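Relief checks and paperwork: kitchen table tips
Posted Fri 29 January

Quick one today, dinner's on. Lots of mail about the new relief bill and what to keep in case it passes. Still in committee as I type this. Don't spend the money yet.

Start a box. Shoe box, cookie tin, whatever. Everything from the state goes in there, envelope too. The postmark counts if you ever have to appeal.

Write the date on each letter when you open it. Top right corner, pen not pencil.

Pay stubs back to October. If your boss only does them online, print them or save them somewhere that isn't your work login. People at the Costigan plant lost theirs when the Prisano payroll site shut down.

Form 109 is the short one, four pages. Form 374 is for households with a renter or a boarder. Don't send both, they kick it back and you start over. My neighbor's took all of fall.

Rent receipts. Cash payers, get a reciept every single time, signed. A notebook page is fine.

Calling the Skidwood office: go early, before the lunch rush. Have your case number on a sticky note by the phone. Get the first name of whoever you talk to and write it down with the time.

Writing your representative? One page. Bill number in the first line. Say what street you live on, they sort by district. Skip the form letters, the staff stack those in a pile and just tally them. And do it before the floor vote, not the week after like I did last time.

Folder labels: masking tape and a marker. Peels off clean next year. 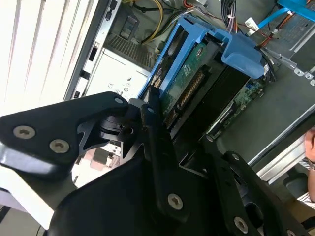
Do I have to reapply if I already got the $218 heating credit?

The heating credit is a separate program, so you'd still file a new form for this one. Keep the old approval letter in the box anyway.

More on the Clodura town meeting next time, if they ever post teh agenda. Bring your own chair, seriously.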